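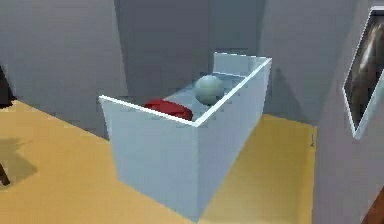 ロボットのじゅんび、まずはコンピューターの中から

2022年8月7日
文:Cloreo こども編集部
読む時間:5分

水色っぽい灰色の箱。中に、赤くてまるっこいものと、灰色がかった緑のボール。どれもコンピューターでかいた絵です。さわれません。でもロボットのじゅんびは、こういうところから始まります。

今日は「トローレン(Trollen)」というロボットの話。トゥルカウ(Trurkau)という町の工場にある、うで1本のロボットです。仕事は、箱の中のものをひとつずつ取って、となりの台に置くこと。それだけ。それだけなんだけど、じゅんびがたいへん。

「セル」ってなに?

ロボットのうで、箱、台、カメラ、まわりのさく。ぜんぶまとめて「セル」といいます。小さな部屋みたいなもの。工場の人は「うで、直しといて」より「セル、見といて」とよく言います。うでが元気でも、台がずれていたら仕事にならないので。

トローレンのセルは7月に組み立てました。えーと、順番に書きます。

じゅんび1 コンピューターの中に、にせものを作る

「シミュレーション」といいます。ゲームの世界みたいなもの。ゆかを作る。かべを作る。箱を置く。箱の中にボールを置く。

本物とおなじ大きさにするのが大事。箱のはばがちょっとちがうだけで、あとでゴツン。だから本物の箱をものさしではかって、数字を打ちこみます。はかる、打つ、もう一回はかる。じみです。

色は、本物とちがってもいいときがあります。練習ちゅうに色をころころ変えることもあります。赤いものばかり見ていると、ロボットのプログラムが「取るものは赤」とおぼえてしまうことがあるからです。こまりますよね。

じゅんび2 練習、練習、練習

にせものの世界で、取る練習をします。トローレンは3000回をこえる練習をしました。夜のあいだもずっと。コンピューターの中なら、落としてもわれないし、ぶつけてもへこまない。

むずかしいのは、箱のかべのすぐそばにあるもの。手を入れるすきまがせまい。みんなも、お菓子の箱のすみっこのひとつが取りにくいことない? あれです。

うまくいかなかったときは記録がのこります。トローレンの場合、かべにこすったのが358回。係の人はその記録をひらいて、うでの入る向きを少しかたむけました。上からまっすぐ入れるのを、ななめからに。それでまた練習。

じゅんび3 本物のセルで、場所あわせ

ここからは工場。うでのねもとをボルトでゆかにとめます。つぎに「場所あわせ」。むずかしい言葉で「キャリブレーション」。長い。おぼえなくてだいじょうぶ。

うでの先に、とがったぼうをつけます。台の上のしるしに、その先をそうっとあわせる。あわせたらボタン。べつのしるしにあわせて、またボタン。これを5か所でやります。ロボットが「台はここ、箱はここ」とわかるようになります。

やっているあいだ、台によりかかるのは禁止。ひじでちょっとおしただけでも、やりなおしです。

つぎはカメラ。箱を上からのぞく向きにつけて、ねじをしめます。窓から日がさすと箱のふちがぴかっと光って、ボールがどこまでか見えにくくなることがあるので、カーテンをしめて、ライトをつけて、もう一度みてみいる。

じゅんび4 ゆっくり動かす

さいしょはカメみたいな速さ。係の人は赤い「非常停止ボタン」に手をそえています。おすと、ぜんぶ止まる。これは本当に大事なボタンで、毎朝ためしにおして、ちゃんと止まるか見ます。

さくのとびらもたしかめます。とびらをあけたら、うでが止まること。止まらなかったら、その日は仕事をしません。

ゆっくりでできたら、少しはやく。またできたら、もう少し。

毎日のおせわ

動きだしてからも、やることはあります。

・カメラのレンズをふく。やわらかい布で。服のそでじゃだめ。
・手の先のゴムを見る。すりへっていたら、とりかえる。
・ケーブルがねじれていないか見る。
・箱が、いつものしるしの上にあるか見る。
・へんな音がしないか、聞く。

音はけっこう役に立ちます。「キュッ」とか「カラカラ」とか。いつもの音を知っている人なら、すぐ「あれ?」となります。自転車とにてるかも。

こわれたときは

このまえ、トローレンがものを取りそこねるようになりました。2245個めを運んだあとから。うでを見ても、なんともない。ゴムも新しい。

そこで、コンピューターの中のセルに、おなじ動きをさせてみました。こっちではちゃんと取れる。ということは、にせものと本物で、どこかがちがっているはず。さがしました。

カメラのねじが、ひとつゆるんでいました。カメラがほんの少し下をむいていたんです。ねじをしめて、場所あわせをやりなおして、おしまい。お昼ごはんはおそくなりました。

ちなみに、ねじの部品はヴァヒディ(Vahidi)というお店でたのんでいます。つぎは、ゆるみにくいねじにするそうです。

おうちでやってみよう

箱をひとつ、ボールをひとつ。ボールを箱のまん中に置いて、場所をよく見る。目をつぶって、取る。できた?

こんどはボールを箱のはしっこに。おなじように目をつぶって、取る。手が箱にあたったら、どっちから手を入れればいいか考えて、もう一回。家の人に箱をこっそりずらしてもらうのもおすすめです。場所あわせがまだのロボットの気もちが、すこしわかるとと思います。

つぎの号は、ロボットの手のゴムの話。へったゴム、いま集めています。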